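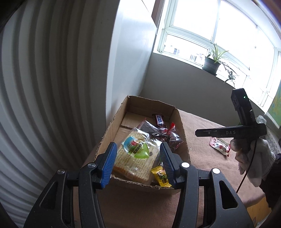 The new rule on cardboard comes too early for Stijn Segers, who would like to see it moved to next spring. Small shops in Grurkthorpe still have no place to keep flattened boxes, he told the town meeting, and the alley behind Mill Street is already full by noon.

The town wants to stop the weekly pickup of mixed paper in August. After that, households and shops must bring cardboard to the yard on Drunel Road or pay for a separate bin. The yard will be open until seven in the evening, one hour longer than now.

According to the plan, 621 addresses in the old center are affected first. The outer streets will follow when the second truck is repaired. A bin will hold 400 liters, and the first year is free of charge for everyone who signs up before the change. Later the price will be decided together with the water fee.

Norbert Antal, who runs the Antal bakery near the bridge, spoke in favor. He said the present system leaves wet paper on the sidewalk every time it rains – and in Grurkthorpe it rains often. His own shop has shared a bin with two neighbors during the winter, and he is satisfied with it, although the lid is heavy.

Other people in the room asked about older residents without a car. The town answered that they can call the office and ask for a pickup at home, but only for flat and tied cardboard. Pizza boxes with grease go in the regular trash, as before.

The neighboring town of Ututen made a similar change two years ago. There the yard was too small in the beginning, and a line of cars reached the main road. Grurkthorpe hopes to avoid this with a second gate, for which more than 2,000 was put in the budget.

The council will vote at its next session, which starts at 6:30 p.m. in the school hall. Written comments can be left at the library desk – the form is one page and must be signed.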